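Can a machine clear the table yet? Tips for the jobs you could hand over, and the ones you still can't

By Jayson Magbanua
Wed 23 February

134 shares
10 comments

Readers keep asking whether it is worth holding out for a robot that does the chores. I spent most of January reading what the makers have put out, and I went to a demonstration day at Barredo, where Widateck and Maduveo both had arms working at a kitchen counter. My short answer is to keep your washing-up gloves.

Floors are the one job I would hand over now. A robot vacuum copes well with hard floors and short carpet if you pick up cables and socks first. Put chair legs up on the table once a week and let it do underneath. Empty the bin after every run and cut the hair off the brush with small scissors.

Clearing a table is harder. A person picks up a cup without thinking about it. A machine has to find the cup, get its fingers on both sides, and squeeze hard enough to lift but not so hard that it folds. Paper cups are a good test because they give so easily. The usual practice task is to move one from the table into a tray, and a lot of it is done in simulation before a real arm gets a go.

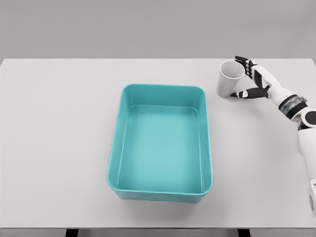
Paper cup, teal tray and a robot hand open around the cup, in simulation.

At Barredo the Widateck arm took 40 seconds to put one cup in a tray. It did it cleanly. Then someone moved the tray a hand's width to the left and it had to be started again. The Maduveo arm was quicker and crushed two cups. A child of six would have beaten both.

If you want to make clearing up quicker in the meantime, the same set-up helps people too:

Keep a tray on the table during the meal. Everything goes on it, and you make one trip to the sink.
Pick a tray with a rim and rounded corners. It wipes out faster and crumbs don't lodge.
Use a tray in a different colour from the table. You will spot a stray teaspoon sooner.
Tip out the dregs before you stack cups.
Put tall things in the middle of the tray and flat things round the sides.

Folding washing is further off. I have seen a towel folded by machine and it looked fine, but it was one towel, laid flat beforehand. Fitted sheets are out of the question. Fold them straight off the line while they are still smooth.

In the workshop it is a different matter. Tuvudar sort screws by machine and get through 60 trays a shift, all the same size and always in the same place. A home bench is never that tidy. For a small workshop I would spend the money on labelled drawers and a magnetic strip.

Next month I'll look at window cleaners, the sort that cling to the glass. Send in your experiences if you own one, good or bad, and say what kind of windows you have.

Share this page
10 comments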